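Household Robots: Frequently Asked Questions

Padent tests household and light-industrial robots for people who are thinking of buying or renting one. These are the questions we get most. Answers were last checked on Sat 2 March.

Can a robot do my laundry yet?

Parts of it. Two-armed robots can carry a basket to a front loader and move clothes into the drum. Sorting by care label, treating stains and folding a mixed load are still jobs for you.

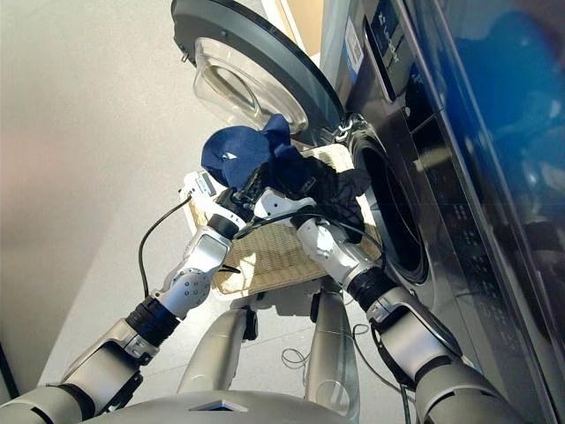
Carrying is the easier half. A basket has a firm rim, keeps its shape and can be held on both sides. Clothes change shape every time they are touched, so the robot has to work out a new grip for each one.

Why do the robots handle one garment at a time?

A simple gripper has trouble telling where one shirt ends and the next begins. Taking single items is slow, but fewer end up on the floor. In our timing runs at Ostport, a load of 15 items took 30 minutes. Most adults need a minute or two.

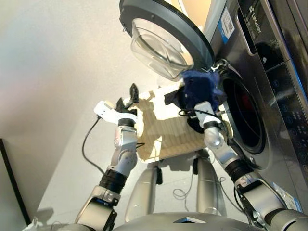

Navy fabric in the right gripper, close to the open drum.

Why not just tip the basket in?

Some developers do this. It works best with a shallow basket and a wide door. Small things such as socks tend to stay behind or get caught on the door seal.

Does it matter what kind of washer I have?

Yes. Front loaders suit most current robots. Top loaders call for a longer downward reach, and many arms can't manage it. Leave clear floor in front of the machine. 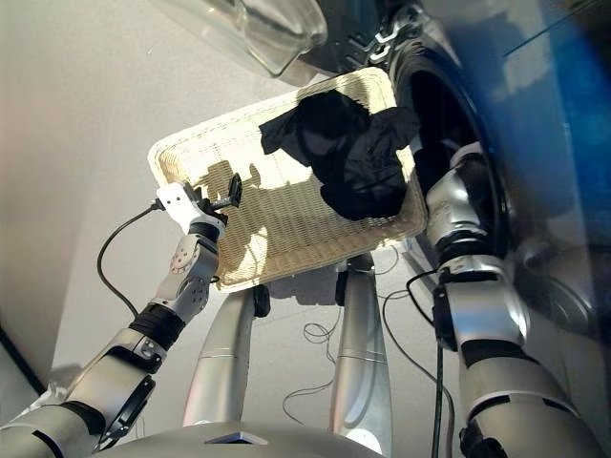 How does the robot know the drum is empty?

Many models use a small camera near the hand for this. Light inside a drum is poor, and dark clothes against a dark seal are easy to miss.
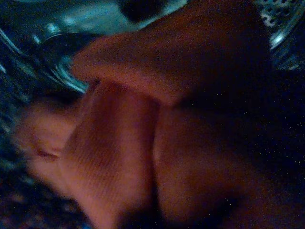
Bright colors are found more often than navy or black. Steinar Zoëga, who runs our home tests, still checks the drum by hand after every unload.

What about shop-floor work?

It is further along. At Zúñiga, a parts supplier, a fixed arm moves 665 trays per shift. The trays are all the same size and arrive in the same spot, and no home works like that.

Should I buy one now?

For laundry alone, no. If you want to try one, Dullon rents by the week, with a minimum of 7 days.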